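Filed under: Campus Life / Clubs & Teams

So I joined the robotics club in my third year, which everyone tells you is too late, and I ended up on the cleaning team. I don't mean sweeping up after the builders (though I do that too). I mean the group trying to teach a two-armed machine to clean gym equipment for the student contest at Fladmont in May.

Our robot is called Drunia. Daranee Sangkhawat picked the name before I joined and won't tell me where she got it. Drunia learns by copying people, so most of our work is people wiping things, over and over, while we record what their hands are doing. We had a goal of 300 good runs by the end of the term. We have 171. We had more, but Norbert Hrubý went through the whole set one evening and threw out every run where the hands left the view for too long - and a lot of them were mine. I lean! I never knew I leaned.

The task sounds so easy when you read it in the rules. Pick up the bottle, spray the bench, wipe the bench, put the bottle down. Then you try to write down what "wipe the bench" means and you're at the whiteboard for two hours. Do you start at the far end? How much do the strokes overlap? Lanying Zheng goes in long straight lines, I go in circles, and Drunia, having learned from both of us, does a sort of wobbly hook and then stops to think about it.

We settled on a house style after that. Bottle in the left hand, cloth in the right, everybody, even the lefties (sorry, Norbert). Spray the middle first, then work outward, and fold the cloth over when you get to the end.
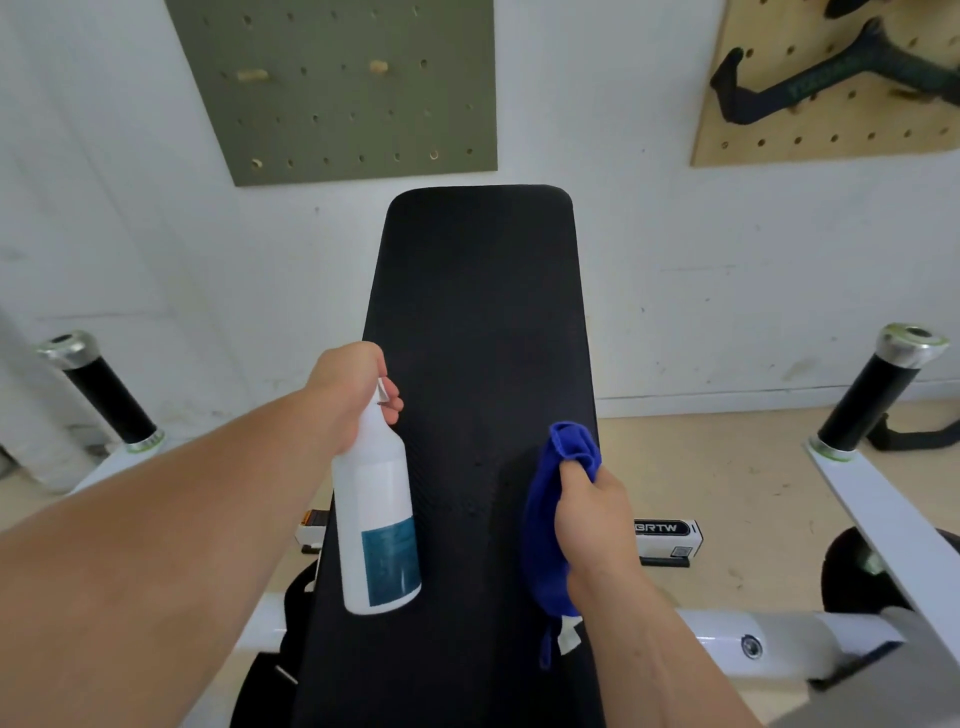
Haiyan Kong

Spray bottle in one hand, blue cloth in the other, long black bench in between. I could do this in my sleep by now. The bit that gives us the most grief is the trigger, because your fingers cover most of the spray head and the software has to guess what they're up to. Lanying wants to try a bigger bottle. I want to try a week off.

Next up is getting the cloth to fold without Drunia letting go of it. Wish us luck, and if you're on campus and have 4 spare minutes and two hands, come wipe a bench with us!

134 shares · 4 comments

More from the blog
Why our gripper smells like lemon
Nullthorpe trip: what we packed and what we forgot
Learning to solder with Tianyou Liao
My first club meeting, and the Vaněk motor disaster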